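4.3 Assigning stone and tile finishes

This section covers placing a stone finish on walls, floors and counters in Hinisa, setting its scale and direction, and checking it before the room is sent to the estimate. It assumes that the room outline is closed and that all openings have been placed (see 4.1 and 4.2).

Before you begin

Finishes are stored in the Sopacua library, which is installed with the program but must be linked once per project. To link it, open Project, then Libraries, and select Sopacua from the list. A project can hold more than one library, but only the first in the list is searched when you type in the Finish box.

The library supplied with this version contains 329 finishes. Stone finishes are listed under Slab, Tile and Aggregate. Use Slab for any surface where the pattern should run without joints. Use Tile where grout lines are to be drawn and counted.

Caution: Do not rename a finish that is already in use. Surfaces are tied to the finish by name, and a renamed finish reverts to plain gray in every room that used it.

Placing the finish

1. In the plan view, select the wall or floor. The outline of the selected surface turns blue.

2. Open the Surface panel and click in the Finish box. Type the first letters of the finish name, or press the down arrow to browse.

3. Select the finish and press Enter. The plan view shows only a hatch. The pattern itself appears in the room view.

4. To apply the same finish to further surfaces, hold Shift and click each one before pressing Enter. Surfaces in other rooms can be included if both rooms are on the same level.

5. If only part of a wall is to be covered, split the wall first with Edit, then Divide. The finish is always applied to the whole of a surface.

Note: Window and door reveals take the finish of the wall they cut through. To give a reveal its own finish, clear Follow Wall in the Surface panel.

Setting scale and direction

A slab finish is drawn at the size at which the sample was scanned. Most slab samples in the Sopacua library are 2000 mm on the long side. If your supplier's slabs are a different size, the veining will look too coarse or too fine for the room, and the joint positions in the cutting list will be wrong.

6. In the Surface panel, open Mapping and enter the slab length and width in millimeters. Leave Lock Ratio selected unless both dimensions have been confirmed with the supplier.

7. Enter the angle of the pattern in degrees. Zero places the long side of the sample vertically on walls and along the longest edge on floors.

8. Set Offset to move the pattern across the surface. The first box moves it sideways, the second moves it up or down. Negative values are accepted.

9. Under Adjacent, choose Continue, Mirror or Separate. Continue carries the pattern across the joint to the next surface. Mirror produces a book-matched pair. Separate starts each surface from its own position in the sample, and is the correct setting where two panels will be cut from different slabs.

10. Switch to the room view and move in close to the stone. Check the run of the veins and the line of each joint. Dark marbles with light veins, such as dark brown with cream and white, are the quickest to show a wrong angle or scale. At Draft quality, edges where stone meets another surface may look slightly stepped. 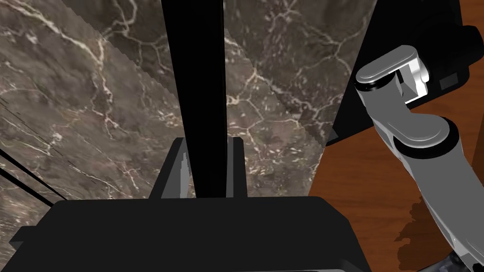
11. If the pattern is correct, click Accept in the Mapping panel. If it is not, click Revert to return to the last accepted values. Closing the panel without clicking either one keeps the new values but marks the surface as unchecked, and an unchecked surface is left out of the estimate.

12. Repeat steps 6 to 11 for each stone surface. Values can be copied from one surface to another with Mapping, then Copy To.

Caution: Copy To also copies the Adjacent setting. When copying from a wall to a floor, set Adjacent again on the floor.

Display quality

Stepped edges in the room view are a matter of display only and have no effect on dimensions or quantities. To smooth them, open View, then Quality, and move from Draft to Standard or Fine. Fine is slow in rooms with many stone surfaces and is best kept for presentation views — do not leave it on while editing.

Gloss is set separately for each finish. The default for polished slab is 70. For honed stone, a value of 37 gives a fair match under the standard ceiling lights. Gloss does not change the order code, so the surface treatment must also be entered under Order Notes.

Sending stone surfaces to the estimate

13. Open Estimate, then Collect Surfaces. Each checked surface is listed with its area, slab count and waste allowance.

14. Confirm the waste allowance. The program applies a single value to all slab finishes. Mirrored pairs normally need a higher allowance, which must be typed in by hand on the relevant line.

15. Click Export to write the cutting list. The list is saved in the project folder under the room name.

Note: If a surface is missing from the list, return to the Surface panel and look for the open circle beside its name. An open circle means that step 11 was not completed.

Common problems

The stone appears plain gray. The library is not linked, or the finish has been renamed. Link the library again, or restore the old name under Libraries, then History.

The pattern does not line up at a corner. The two walls have different Offset values. Select both, open Mapping, and click Match to First. Corners that are not square can be matched only from the left-hand wall.

The slab count is far too high. The slab size was entered in centimeters. The Mapping boxes accept millimeters only, whatever unit is selected for the plan.

The pattern changes when a wall is lengthened. Anchor is set to Center. Set it to Start — the pattern then stays in place and the added length is filled from the free end.

Projects opened from Skavura files do not carry mapping values. All stone surfaces in such a project are unchecked when it is first opened and must be taken through steps 6 to 11 before an estimate is made.

Continue to 4.4 for grout width, edge trims and skirting.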